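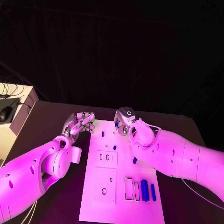
Blue pegs on a dark table: what light do you use?

puspita_m
So I finally hung the dark curtain behind my peg board table and put a magenta light over it, and I love it!! Everything pale goes bright pink and the table goes a deep plum color. My question is for people who sort or place pegs by color. Do you keep the pink on the whole time, or switch to plain white once you start?

LiborSokol
White, every time. Pink is great for a party, but I had 76 pegs in four colors and under my pink lamp I couldn't tell the red ones from the orange ones. Pulled half of them back out the next morning.

zulchin43
Going to disagree with Libor a bit! If you only use blue, pink light is fine, and a matte table helps so much (no glare in your eyes). I did a whole Flundau board in blue one evening in June and had zero mix-ups. Start at the top edge and work toward yourself so your sleeve doesn't drag over the finished rows.

LiborSokol
Sure, one color. Who has one color?

zulchin43
Me, 8 bags of it :)

yusri_s
I start at the bottom and I'm left-handed, so take this with salt. What helped me most was holding the peg straight up and down over the hole before letting it go. When I tilt them I end up chewing the rims. Also, does the curtain shed lint? Mine did, and it got down in the holes. I spent 30 minutes with a soft paintbrush.

puspita_m
No lint so far, but I'll check with a flashlight tonight. Yusri, the straight up and down thing is so true, I was jamming them in at an angle for weeks! I think I'll try white for the mixed rows and pink for the blue ones. Zul, is your Flundau the one with the raised rim?

zulchin43
Yep, raised rim, the older one. Post your rows when you get to them!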